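Bench notebook, back room, countertop + cleaning
10/12/2022
Things out on the speckled counter this morning: orange container, sauce packet (or whatever it is, dark red and oily), scrub brush. Start there.
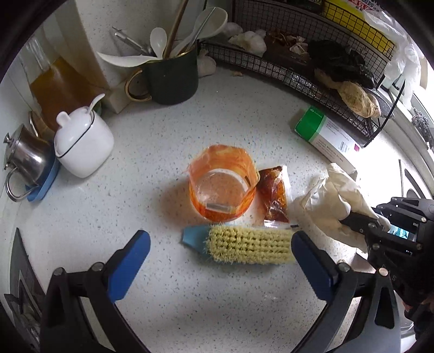 Trying to get the counter routine down to something a person can do without asking me. Man-sik did the last version in June and half of it is still good, the other half assumes the old sink. Rewriting as I go, sorry for the order.

Orange container first. I like it, it's the one with the marbled streaks, orange going to yellow. Rim is uneven all the way round so no lid will ever fit, stop looking for one. Was using it for clips and twist ties. Tipped them into the drawer. Rule from now on is it stays empty and lives by the tap, and it gets rinsed with everything else. Clear base shows every bit of crud, good for checking, bad for my mood.

Wash notes for it:
warm water, not hot. Don't know what the plastic is and don't want to find out
soft cloth inside, brush only on the outside of the base
dry upside down on a towel, the rim is wobbly so lean it on something
no scouring powder. Yi-an used it on the Wornberg tub and that went cloudy and stayed cloudy

Packet. Oily stuff, dark reddish brown. Did not open it. My guess is chili oil from somebody's noodles, Yi-an says bean paste. Either way it does not go on the counter next to things we just washed. If one of these leaks you get an orange ring and the ring takes all afternoon. Packets go in the door of the fridge, left side, in the Cenitz tin. If it's unlabelled and been there over a week, bin it, don't ask round.

Tried the ring thing on purpose after lunch with oil from the bottle, so there's at least a number written down somewhere. 4 spots on the speckled top, back corner where no one preps food.
Spot 1 — wiped at once, dry paper towel then dish soap. Gone.
Spot 2 — left 2 hours, dish soap and cloth. Gone from the front, faint from the side if you get your head down level with it.
Spot 3 — left 2 hours, baking soda paste, sat while I did the shelf. Gone I think. The speckle makes it hard to say, brown flecks look like stain and stain looks like brown flecks.
Spot 4 — left 6 hours, Zanell spray. Smeared first, then mostly gone. Second go with soap did it. Room smelled of fake lemon til I left.

So soap first, paste if soap doesnt do it, spray last. Put that on the card above the sink.

On checking: the speckle hides everything. Gray, green, brown, all small. You cannot look straight down and call it clean. Get a flashlight low across it from the window end, or run a dry palm over. Palm is better. Crumbs you hear before you see.

Brush. Pale yellow bristles, blue at the end. Bristles up when it's put down, ALWAYS, I don't care how it looks. Face down they splay and then it only scrubs at the edges. Also the rows hold water at the bottom so after rinsing, knock it twice on the side of the sink, then park it. Don't stand it in the orange container, I know it looks like it wants to go in there. Did that last month and had a puddle in the bottom with bits in it.

Still need a second brush for the floor end of the room. One for counters, one for everything lower down. Would like them to be different colors so nobody has to think. Man-sik to look at what Do has in stock, I asked for blue and green. He wrote back "ok" so either he's ordering or he's read it.

Cloths: counted as used, 6. Too many for one counter. Three of those were because I wiped soap off with a soapy cloth, then another soapy cloth. One wet with soap, one wet with plain water, one dry. Hang in that order on the rail, left to right. When the dry one is damp it moves down to plain and a new one goes up.

Order for the card (second try):
everything off the counter, onto the tray
food stuff to fridge or bin
dry wipe toward you, catch crumbs in your hand
soap cloth, back to front
brush on stuck spots only, short strokes, don't lean on it
plain cloth
dry cloth
palm check
things go back. Container by the tap, brush beside it bristles up, nothing else

Took me 14 min first time, with phone calls. Second time I forgot to start the clock.

Yi-an read this over my shoulder and wants a line about the seam where the counter meets the wall. Fair. Old toothbrush, soap, go along it at the end of the week. There was a gray line of gunk in there you could have planted something in. Came out ok except the last bit behind the kettle, where the sealant is lifting. Not scrubbing that again until it's been redone, water gets under it. Reported it, ticket is 2237, if you call building services give them that number or they make you start over.

To do
second brush (Man-sik)
type up card, laminate, big letters
replace Cenitz tin label, it's come off twice now, tape not glue
ask who owns the oily packets before the tin fills up
redo spot 3 on the white tray insted, where I can see it
more dish soap, bottle is nearly out, the plain kind

Later — looked at spot 2 again with the flashlight before locking up. Still faint. Put paste on it and left it overnight with a saucer over the top, so if you're in before me DON'T wipe it off, I want to see it first.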